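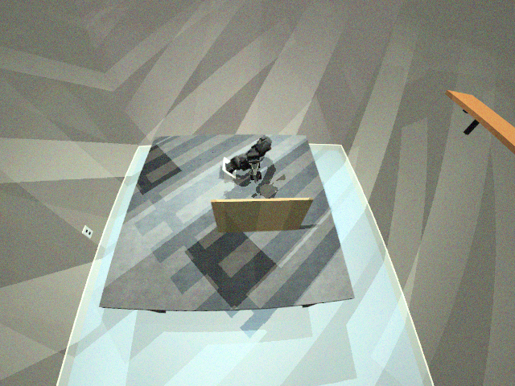
Minimum clearance over a fixed barrier when testing pick and place in simulation?

Asked August 9, 2020 in Rules and Good Practice
452 views

I'm writing the test rules for a small simulated cell at work. The gripper picks up a thin white frame part on a gray mat and has to bring it over an upright wooden board to the near side of the table. The board stands on its long edge across the table, between the gripper and the near edge of the mat.

Our current rule only says "no contact with the board." My coworker says that's fine because the simulator reports contact anyway. I think there should be a written clearance, since the same motion will be run on the real arm in our Kamusdale shop later. The real board won't be placed as exactly as the model.

Two things I need to settle:

Should clearance be measured from the fingers or from the part being carried?

Does a run that passes with almost no gap count as a pass?

I'd also like to know if people write the lighting into the rules. Ours puts a lot of crossing shadows on the mat and the floor, and the vision step uses the rendered picture.

Anjani Nair

2 answers

Answer 1 (accepted)

Measure from the lowest point of whatever is moving. When the gripper is loaded that is usually the part, and with an open frame it depends on how it was grasped. If it tips in the fingers, one corner hangs lower than you planned for. So write it as "lowest point of gripper or carried part, whichever is lower."

For the number, add up the errors you expect on the real cell: board placement, arm repeatability, calibration, and how far the part can droop. Put your margin on top of that. Don't copy a number from someone else's cell. We did that on the Zevar line and had to redo the whole sheet in June.

I would record three results, not two:

Pass: clearance kept for the whole move
Marginal: no contact, but clearance was broken at some point
Fail: contact, or part dropped

Marginal runs don't get released to hardware. Log the smallest gap for each run as well as the result, and check that your simulator samples often enough. A fast move can go past a thin edge between two steps and report nothing.

Yes, write down the lighting. Light positions, shadow settings and render version all go in the test record. Then repeat the set with the lights changed. If the pick only works under one setup you want to know before it gets near the shop.

Keep in mind none of this replaces the risk assessment for the real cell. A simulated pass says nothing about guarding or stops.

Comment: "Whichever is lower" is the wording I was missing, thanks. How many lighting setups do you run? - Anjani Nair

Comment: 4, but one is just the default.

Answer 2

just lift it higher. if cycle time isnt a problem go straight up, across, straight down and you dont need a rule for it. we use the Santoso template and it has a safe height line you fill in once

Comment: That works until someone shortens the path to save time. Then you need the rule.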